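Penny can alcohol stove, boil times and jet count

Trail Gear > Stoves and Fuel > Homemade

hexkettle
Posted 6th April
Finished my third pressurized can stove and the numbers don't match what the Brultville group published. Setup: two can bottoms nested, 30 ml denatured alcohol, 700 ml water in a lidded pot, Andberg windscreen with a gap of one finger. Time to rolling boil is well past what their table gives. Jets are drilled on the shoulder of the upper half. Fiberglass wick inside, no inner wall.

Is the low output a jet problem or a fill problem? I have plenty of cans left to cut.
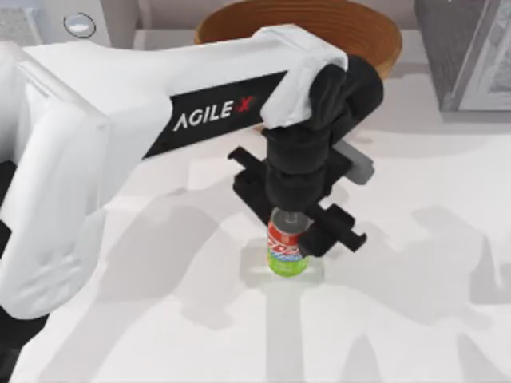

Beverage can, standing upright.

ridgeline_tom8
Jet problem. Too few and the stove never gets above a simmer. Too many and it loses pressure and burns like an open cup. Drill size matters more than people admit. A push pin gives a ragged hole with a burr on the inside, and the burr throws the flame sideways. Use a proper bit in a pin vise and turn it by hand.

Dunmore
Disagree. I have run the same stove with pin holes and with drilled holes and could not separate the two on time or fuel. The inner wall is the larger factor. Without it the alcohol sloshes against the outer wall and heats unevenly. Strip of can side, three notches at the bottom, seated in the groove of the lower half.

ridgeline_tom8
What was your water temperature at the start? If it varied between runs, the comparison doesn't show much.

Dunmore
Same jug, same room, same morning. I did log it.

hexkettle
No inner wall was a deliberate choice, the wick was supposed to replace it. I can make one with the wall and leave everything else alone. Any preference on which part of the can to use for the top half? The base is domed and stiff. The lid end has the rolled rim, and I have never got a clean fit with it. 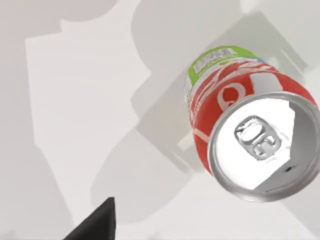 packweight_zero
Can I seal the joint between the two halves with ordinary epoxy?
Leave it out. Most household epoxy softens well below the temperature the rim reaches, and a tight press fit holds without it. If the joint leaks, use high-temperature foil tape or cut a new upper half.

Vallholm_Walker
On the question of which end: base for both halves. The lid has a seam and an opening, so you would be patching it before you started. Score the side with a blade fixed in a block of wood at the height you want, turn the can against it, then flex along the line until it parts. Sand the edge with 200 grit. Stretch the lower half over a full can so the upper half slides in without crimping.

ridgeline_tom8
Agree on the base. I still say redo the jets first. Changing the wall and the jets together tells you nothing.

hexkettle
Understood, one change at a time. Wall goes in first because the strip is already cut. I'll time it on the Wiegand scale so I have fuel mass as well as minutes.

Dunmore
Weigh the stove empty and cold before each run. Residue in the wick carries over and will skew your fuel figure.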